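Clurnadness Cell Set-Up Guide
Section 3: Planning and Budgeting for a Processor Handling Station

Read this section before placing an order. It covers the items that buyers of a Clurnadness cell most often leave out of the first quote. Installation begins in Section 4.

3.1 Define the task

1. Write down the longest job the cell must do without an operator. For desktop computer work, this is normally removal of the processor, transfer to a fixture, and return to the socket.
2. List every computer case model to be serviced. Enter the inside depth of each case on the Gumede worksheet.
3. Mark any case in which memory slots or cables lie next to the socket. These cases need slim fingers and a slower approach path.

Note: Size the gripper for the tightest case on the list. A wider gripper costs less but may not clear the memory slots. 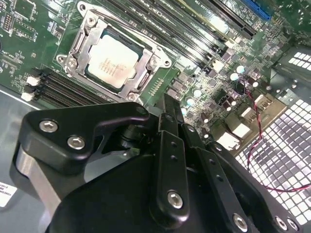 4. Choose the finger set. The standard set is included in the base price. The slim set is a separate line item and has a lead time of 3 weeks.
5. Order one spare finger set per cell. Finger tips are wear parts and are not covered by the warranty.

Caution: Do not budget for finger tips by the calendar. Budget by cycles. Replace tips after 200 pick cycles on bare processors.

3.2 Plan the fixtures

1. Decide where the processor goes when it is out of the socket.
2. Allow one fixture plate for each processor size. Plates are made to order from the drawings supplied with the worksheet.
3. Reserve bench space for the plate within reach of the arm.

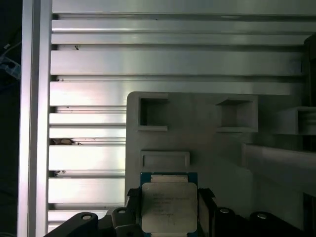
Fixture cost depends on the number of pockets and on how closely each must match its part. Request a price for the plate blank and for the pockets separately. A processor held upright between two fingers, with its heat spreader facing out, must be turned before it can be laid flat, and the plate must leave clearance for that turn. If the drawings do not show this clearance, return them before approving the order.

Note: Aluminum extrusion is sold by length. Include end caps, brackets and T-slot nuts in the same order.

3.3 Plan the work area

1. Provide a flat support large enough for the computer case on its side, with the fixture next to it.
2. Check arm reach at the center of the board and at all four corners of the case.
3. Include a wrist camera and its cable in the quote. The Grurnandale price list shows them on a different page from the arm.
4. Set aside funds for 2 days of operator training.
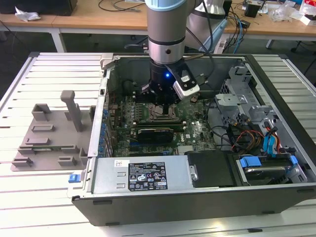 Wikimico, commenting on the March draft of this section, asked that cable routing be given its own budget line, as its first cell went over budget on cable guides and strain relief. The line has been added to the worksheet as item 198.

5. Enter the cable length from the controller to the base of the arm, then from the base to the wrist. Do not combine the two figures.
6. Send the completed worksheet with the purchase request. Requests without a worksheet are returned unpriced.

Caution: Do not order the safety enclosure until the reach check in step 2 is complete. Enclosure panels are cut to size and cannot be returned.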